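Writing Genre Fiction, Unit 8: Where the Series Ends and the Standalone Begins
Course handout

Read before the seminar. Bring your own one-page outline.

Most of you are planning either a crime series or a single suspense novel. The two need different outlines, and a lot of the trouble in last term's drafts came from mixing them up.

In a series, the main character has to survive the book in a usable state. She can be hurt, demoted or divorced, but she must be able to walk into the next case. In a standalone you can spend the character completely. If your outline ends with the heroine much as she was on page one, ask whether you have written the first book of a series by accident.

Set text: Dandari
Dandari is a standalone set in the harbour town of Rarnska. Look at the opening chapter, which runs to 2,844 words. The threat is not named until the final paragraph. Before that we get the ferry, the locked chapel and the letter. Mark each place where you are given a reason to turn the page.

Compare it with Velau, the first of the Lockyer books. Inspector Lockyer has a case by the foot of the first page, and the back story is held over until page 110. The author can afford to wait, as there are more books to come.

Clues in domestic settings
Both novels hide evidence among household things. The reader should see the object early, in plain company, and pass over it. Three or four items of the same kind will usually hide the one that matters. Give each a single detail and move on. If one gets a whole paragraph, the reader will stop there.

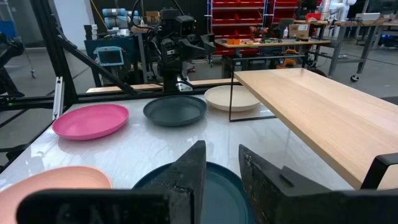

Plates in several colours on a marble-patterned tabletop.

Exercise
1. Write 200 words in which a character lays a table. One object will matter later. Do not say which.
2. Swap with a partner. Underline the object you think is the clue.
3. If your partner finds it straight away, cut its description by half and swap again.

For next time
Finish Velau. Note every scene in which Lockyer is alone, and what the reader learns in it that the other characters do not. Outlines are due by noon on the day of the seminar, on paper, double spaced.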